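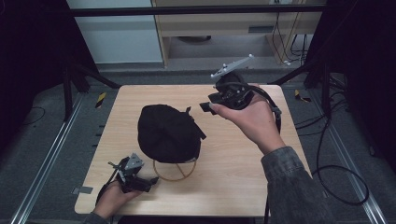

Black knit hat on a wire stand.

Household Guidance for Kinship and Foster Caregivers
Katura Family Placement Service, Birmont Office

Preparing the Home for an Infant or Young Child

A placement may be confirmed in the morning and begin the same evening. The suggestions below are intended for caregivers who have been approved by this office and who need to make an ordinary home ready on short notice. They supplement the placement agreement and do not replace it. Where the agreement for a particular child sets a stricter requirement, the agreement applies.

The guidance was revised by Huệ Tiêu, Home Support Coordinator, following comments from the 128 households that returned the winter questionnaire.

The sleeping area

Set up the crib before anything else. It should stand away from windows, radiators and blind cords, with a firm mattress that fits the frame closely on all sides. Use a fitted sheet only. Pillows, quilts, bumpers and stuffed toys must be kept out of the crib for any infant under one year, and an infant should be placed on the back for every sleep.

Used cribs are accepted by this office if all of the original hardware is present and the model has not been recalled. Drop-side cribs are not accepted. Check every bolt by hand on the day the crib is assembled and again one week later.

Outdoor clothing, including hats and hooded jackets, should be removed before a child is put down to sleep. Wash new clothing and bedding once in unscented detergent. If a child arrives with a blanket or garment from a previous home, do not wash it immediately. The familiar smell can be a comfort during the first nights, and laundering can usually wait until the child has settled. A blanket of this kind may be kept near an infant during waking hours under supervision.
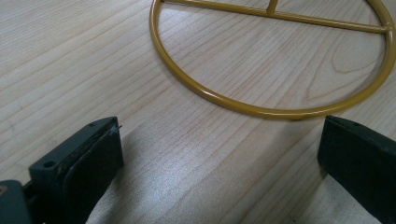 Mustard-yellow metal ring on a pale wooden tabletop.

Small items and storage

Caregivers who have not had young children at home for some years often overlook small objects at floor level. Go through each room on hands and knees. Coins, button batteries, magnets, pen caps and loose screws should be collected in a lidded container and stored on a high shelf. Button batteries require particular care, and any remote control or kitchen scale that uses them should have a cover secured with a screw. If a child may have swallowed a button battery or magnet, seek emergency care at once.

Medicines belong in a locked box, including vitamins and anything carried in a purse. Visitors should be asked to hand over bags at the door or place them out of reach. A child-resistant cap is not a lock and does not meet the requirement.

Cleaning products should remain in their original bottles. Move dishwasher and laundry packets out of the cabinet under the sink, even where that cabinet has a latch.

The kitchen

Clear one shelf of the refrigerator and one section of counter for the child's use. Prepared formula is easily lost behind other food, and a fixed shelf allows every adult in the home to see what has been made. Label each bottle with the time of preparation. Refrigerated formula should be used within one day, and whatever is left in the bottle after a feeding should be discarded. Do not warm bottles in a microwave oven.

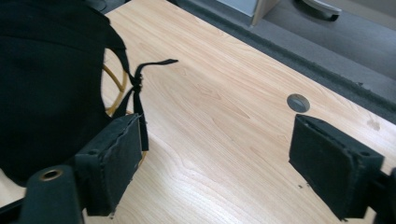 Keep the type of formula unchanged for the first days unless a doctor advises otherwise. The previous caregiver or the caseworker should be able to state the brand, the usual amount and the feeding times. If this information has not been provided by the time of arrival, telephone the office.

Use the back burners of the stove where possible and turn pan handles toward the wall. A gate across the kitchen doorway is recommended for any child who crawls. Pressure-mounted gates are suitable for doorways but must not be used at the top of a staircase.

Bathing

Lower the setting on the water heater before the child arrives and test the bath with the elbow or the inside of the wrist. Lay out the towel, clean diaper and nightclothes first. An adult must remain within arm's reach for the whole of the bath. If the doorbell or telephone rings, leave it, or take the child out of the water and carry the child with you.

Records and family visits

Keep one folder for all papers concerning the child. It should hold the placement agreement, the medical consent, the immunization record and Form 408, on which feeding, sleep and any injury are noted each day. A short entry written the same evening is more useful than a long one written at the end of the week.

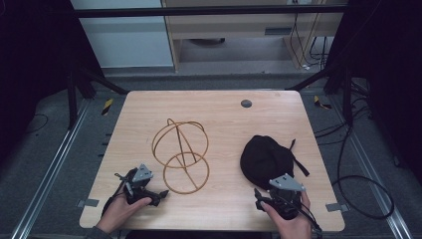 Entries should state what was seen or heard and should avoid opinion about the child's parents or other relatives. Caregivers are reminded that these papers may be read in court and, in later years, by the child.

A small bag should be kept packed for visits with parents and grandparents. It should contain diapers, wipes, a change of clothes, a prepared feeding and the name and number of the visit supervisor. Where relatives live abroad and visits take place by video call, choose a quiet room, prop the tablet at the child's eye level, and schedule the call after a nap. Calls with infants are best kept short. Gifts and photographs received from family should be stored carefully and must move with the child if the placement changes.

Assistance with costs

A starter allowance is available for a crib, a car seat, safety gates and locks. Receipts should be submitted to Enikő Gulyás in Caregiver Accounts within 40 days of the placement. Items bought before approval cannot be reimbursed. Car seats must be new and are not available through the equipment loan closet.

The closet is open to approved caregivers from 9:00 a.m. to noon at the Birmont office. Strollers, high chairs and bathtub seats should be wiped down and returned with all straps attached.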